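Project report, second part: the fault in the left gripper

5. What went wrong

In the first part I explained how we collect demonstrations with the two hand-held grippers. This part is about the fault we had in March, which cost us a large part of our data. I write it in detail so that the next group does not repeat it.

The task was to take hold of a soft bag, lift it and put it down again inside the work area. We recorded 98 demonstrations. I trained the first policy on all of them and ran it on the arm in the Lendarar room. The arm moved well to the bag, but it closed the fingers too late and too little. In one trial it pushed down on the table with the fingers half open, and the arm went into protective stop. Hajar Shawky was holding the stop button, but the arm stopped by itself before she pressed it.

6. Search for the cause

At first I suspected the training. I changed the learning rate and trained again during the night, with the same result. After this I suspected the delay between camera and arm, and I lost 3 days on measuring it. The delay was normal.

The real cause was in the finger width. We calculate the width from the square markers on the fingers, and we calibrate it once, with the fingers fully closed and fully open. On the left gripper one screw under the finger base had become loose. The base could turn a little when the pad pressed on something. With an empty gripper it went back to its place, so the calibration check always passed. With a bag between the pads, the marker moved and the program calculated a width which was 8 mm too large. The policy learned this wrong width.

I found it by holding the finger with my hand and pushing it to the side. This test takes a few seconds and I should have done it first.

7. Repair and safety

We put thread lock on the screws of both grippers and marked each screw head with a line of paint. If the line is turned, the gripper is not used. We also added a lower height limit in the arm controller, because the protective stop should not be the only thing between the fingers and the table.

The recordings with the wrong width were removed. I could not say exactly when the screw became loose, so I removed also some which were perhaps good. The new recordings are made with the same bag and with a width check before and after each session.
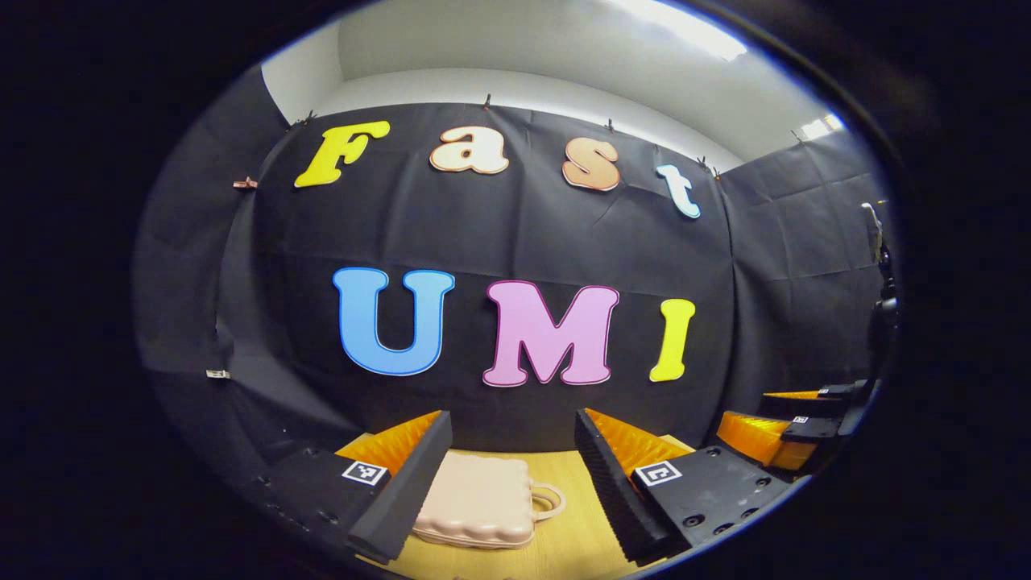
Takeda wrote under the draft that a check with a closed and an open gripper will never find this kind of play, and asked that the width should also be measured on a block of known size while the pads are pressing on it.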